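Okay, long overdue update on the great town search, for everyone who keeps asking where we're going to end up. Get a cup of something, this is going to be a thread and I am not known for being brief.

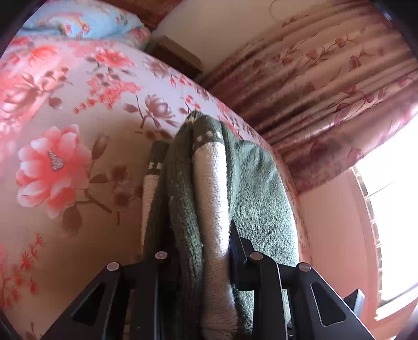
So back in the spring we had 11 places on the spreadsheet. Greer MacBrayne built the scoring system (of course she did) and it has columns for rent, trains, river or lake, library, how far to a doctor, and a column just called "would I be lonely." That last one gets double weight. I fought her on this and I was wrong.

We're down to 2 now. Sesdale and Zistano. I have been to both, I have eaten too many pastries in both, and I have opinions.

Sesdale first. You come in on the slow train and walk down a long hill into town, and you think, oh, this is lovely, and then you remember you have to walk back up it with groceries. It scored really well on paper! Cheap, quiet, good library with the big tables, a covered market that runs till early afternoon.

The building we looked at is the old Voltex repair shop on the lower street. Downstairs is one big room with tall windows, upstairs is a warren of little ones. Arwel Pugh walked us through it with a flashlight and kept saying "picture it with the lights on." Arwel, I was trying.

What I loved: the yard out back, the neighbors who came over to see who was poking around, and the fact that you can hear the river from the upstairs landing. What I did not love: one bathroom, on the ground floor, at the far end of everything.

Also the internet. I did a test call with Nobuhle Mokgethi from the upstairs front room and she heard every third word. Two of the five of us work remotely full time so this is kind of a big deal. Supposedly there's fiber coming to that street. Supposedly there has been fiber coming to that street for a while.

Okay, Zistano. Bigger, noisier, messier, and I liked it a lot more than I expected to. There's a coworking space up a flight of stairs over a shoe store where you can buy a day pass, and I got more done there in one afternoon than I had all week. The woman at the front desk drew me a map of where to get lunch.

I ended up at Khan, which is a cafe by the bus stop, and I went back again for dinner and then for breakfast. They do a lentil soup that I have been trying to copy at home ever since, with no luck. If anyone has a theory about what the sour thing in it is — it's not lemon, I tried lemon — please tell me.

Swimming: Zistano has an indoor pool, a bit worn out but warm, open late. Sesdale has the river, which Jong-dae Kong swam in and reported on in words I won't repeat. He says it gets better in July. I'd like to see that for myself before we put it in the "pro" column.

Money, because people ask. Sesdale is a good deal cheaper per month, but we'd be putting in heating and at least one more bathroom before anybody could live there through a winter. Zistano is move-in ready, or close to it, but it's a rental with a landlord who answers emails when the mood takes him. Pranab Dissanayake ran both out over a few years and they come out so close together that it made us all a little annoyed.

The lonely column. I keep coming back to it. In Zistano there are already people doing the kind of thing we want to do, there's a Thursday-type dinner crowd (it moves around, nobody could tell me which night), there's a print studio that's happy to share its equipment. In Sesdale we'd be starting it ourselves. Some days that sounds wonderful and some days I want to lie down.

Nobuhle wants Sesdale. Greer wants Zistano. Pranab wants whichever one we pick by June so he can give notice on his apartment. Jong-dae says he can be happy anywhere with a decent oven, and I believe him, I've seen what he does with a bad one.

Next step is that we're taking the whole group to stay in Zistano for 28 days, living like regular people, work and laundry and dentist and all of it. Then hopefully the same thing in Sesdale if Arwel can get the water back on upstairs. Visiting a place for a weekend tells you where the good pastry is and not a whole lot else.

If you've lived in either place, or moved somewhere small with a group of friends and come out the other side still speaking, I would really love to hear from you. Messages are open. I'm slow but I do read all of them, usually in the morning before anyone else is up.

Oh, and several people asked for a copy of the spreadsheet. Greer says yes, but she wants to take our salaries out of it first. Give her a few days.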